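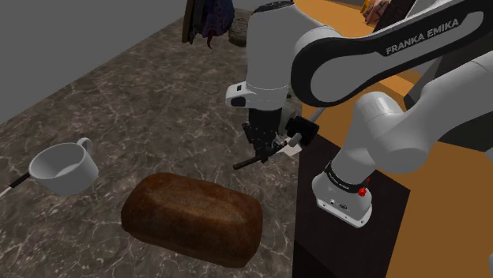
How often should the shared kitchen on a rental floor be inspected?
Once every 3 months, plus an extra round after any plumbing or electrical work on that floor.

Kitchen and Pantry Inspection, Covley Building, Floors 2 to 5
June round
Inspector: Mei Schumacher
Reviewed by: Hemi Ashby
Rating key: OK / Minor / Major / Not checked

Minor items are to be closed before the next round. Major items take the fixture or appliance out of use until closed. Items marked Not checked carry over and are listed again at the end.

1. Electrical

1.1 Outlets within reach of the sink are GFCI protected and trip on the test button.
OK on floors 2, 3 and 5. Major on floor 4. The outlet left of the sink did not trip on the button or on the plug-in tester. Breaker switched off and tagged. The outlet downstream of it is also dead as a result; this is expected.

1.2 Cover plates present, not cracked, screws tight.
Minor, floor 3. One plate cracked across the lower corner. No live parts exposed.

1.3 Appliance cords free of cuts, tape repairs and heat marks.
OK, except the toaster on floor 2. Outer jacket pulled back from the plug, inner conductors visible. Removed and cord cut. Replacement to come from tenant stock, not building stock.

1.4 No extension cords or power strips used for heating appliances.
Minor, floor 5. Kettle and microwave on one power strip. Kettle moved to the wall outlet during the visit. This was also written up in the previous round. Valentina Quezada to raise it with the tenant in writing this time.

1.5 Panel directory matches kitchen circuits.
Floor 4 directory is wrong. Circuits 9 and 11 are swapped. Corrected in pencil, needs a typed label.

2. Water

2.1 Hot water at the tap, measured after the reading settles.
Limit for these kitchens is 120 °F. Floor 2: 116. Floor 3: 117. Floor 4: 115. Floor 5: 124. Floor 5 is Minor. Mixing valve to be adjusted and the tap measured again the same day.

2.2 Shutoff valves under the sink turn by hand.
OK on floors 2 and 4. Stiff on floor 3, closed with a wrench. Floor 5 not checked – the cabinet was packed with paper goods and the valve could not be reached. Cabinet to be cleared before the return visit.

2.3 Drain, trap and supply lines dry.
OK, all floors. The old stain in the floor 3 cabinet has been measured at each round and has not grown.

2.4 Under-sink filter in date.
Pomare cartridges on all four floors. Floor 2 is past the date written on the housing. Spare found in the supply closet and fitted. New date written on the housing in marker.

3. Fire

3.1 Extinguisher on its bracket, gauge in the green, pin and seal in place.
OK on floors 2, 3 and 4. On floor 5 the seal is missing but the pin is in place. Gauge reads normal. Minor. Swap the unit and send it to the service contractor, do not just fit a new seal.

3.2 Clear space in front of the extinguisher.
Minor, floor 3. Recycling bin in front of the bracket. Moved. Floor tape suggested.

3.3 Nothing stored on top of microwaves or toaster ovens.
Minor, floor 2. Stack of paper plates. Moved to the cabinet.

3.4 Smoke detector sounds on test.
OK, all floors. Monitoring company notified before and after the test.

4. Floors, storage and surfaces

4.1 Floor dry, mats flat, edges not curled.
Minor, floor 4. Mat curled at the sink side. Discard.

4.2 Heavy items stored below shoulder height.
OK. The bulk coffee on floor 5 has come down from the top shelf as asked.

4.3 Wall cabinets firmly fixed.
Floor 3, right-hand cabinet moves when pulled. Major. Emptied and taped shut. Fabrice Marty to open it up and check whether the screws are in studs or only in drywall. The other cabinets on that wall were put up at the same time and should be checked too.

4.4 Counter joints and backsplash sealant intact.
Minor, floor 2. Sealant lifting behind the faucet. Recut and reseal. Leave overnight before use.

4.5 Cleaning chemicals in labeled bottles and apart from food.
Minor, floor 4. One spray bottle without a label, contents unknown. Removed for disposal.

5. Carried over

2.2 floor 5 shutoff valve
1.5 floor 4 panel label

Reviewer comments (H. Ashby)

1.1: Galtum has been called for the outlet. Leave the tag on until their electrician signs the log, even if the button starts working again.
2.1: Please record the thermometer number next round. The reading on floor 5 is close enough to the limit that it matters which one was used.
4.3: Agreed on Major. Check floor 2 as well, same installer.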